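Store Operations Meeting – Minutes

Location: Wolameck, upstairs office
Start: 8:15 a.m.
Chair: Denise Lambert
Minutes: Rainer Teuber
Apologies: none received

1. Previous minutes
The December minutes were accepted with one correction. The delivery of shelf liners came from Van Wijk, and the invoice has been matched to the right account.

2. Shelving
D. Lambert reported that 27 price strips on the Dorkero bays are cracked at the clip. Replacements are in stock and will be fitted bay by bay, starting from the entrance. Bay 3 has a loose bottom shelf. Goods are to be moved up one level until the bracket is changed.
Action: R. Teuber.

3. Cleaning supplies
The trash bag order is set at 800 per delivery. Van Wijk has confirmed that the price holds for the next order. The Itero floor cleaner will stay in use on the tiled area. Dosage is 60 ml per bucket, as printed on the closet door. Staff had been using different amounts, and streaks were reported near the registers.
Action: D. Lambert to put a measuring cup in the closet.

4. Floor sweeping, sales area
The present routine was reviewed. The main aisles are swept before opening and again after the midday restock. Complaints concern the strip of floor next to the display bases, where dirt collects and is pushed along by carts. The wide push broom does not reach it.

Agreed procedure:
Sweep the base line first with a straw broom, working along the shelving and out toward the aisle.
Collect each pile before starting the next bay.
Press the rubber lip of the dustpan flat to the tile and draw it back in short steps to pick up the fine line of dirt.
Grout lines get a second pass, in the direction of the line.

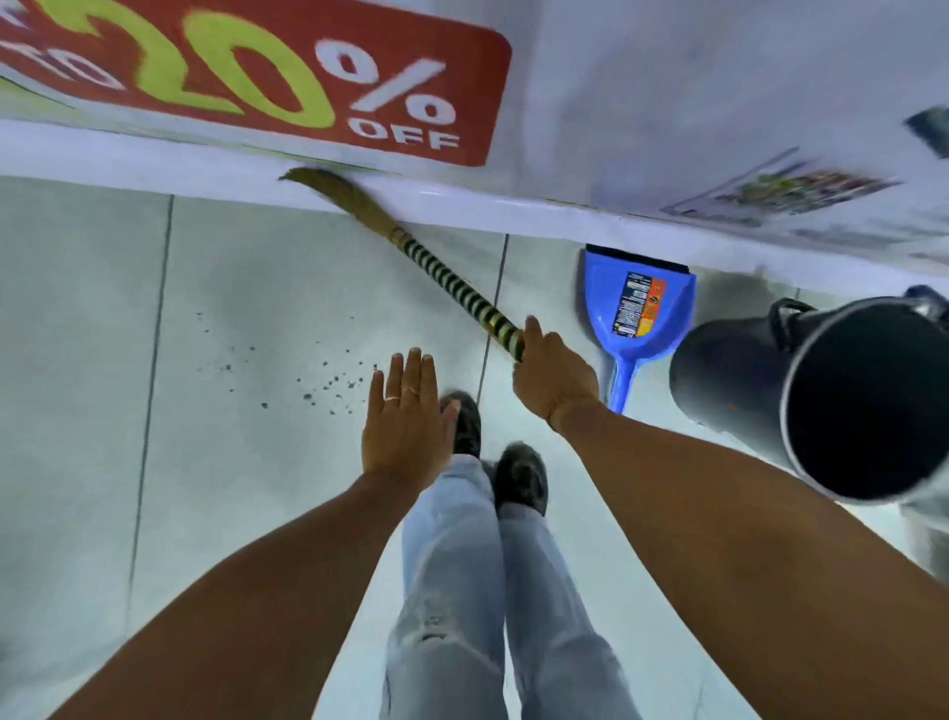

R. Teuber asked whether the second pass should apply on days when the floor is mopped. Agreed that it does – fine grit left in the grout turns to sludge under the mop and dries along the joint. The mop crew will not start until sweeping is signed off on the closet sheet.

Brooms are to be hung with the bristles clear of the floor. Two hooks are missing.
Action: R. Teuber to order hooks with the next Van Wijk delivery.

5. Other business
The back door mat is worn through at one corner. Quote requested.

Meeting closed at 9:05 a.m. Next meeting at the same time, same room.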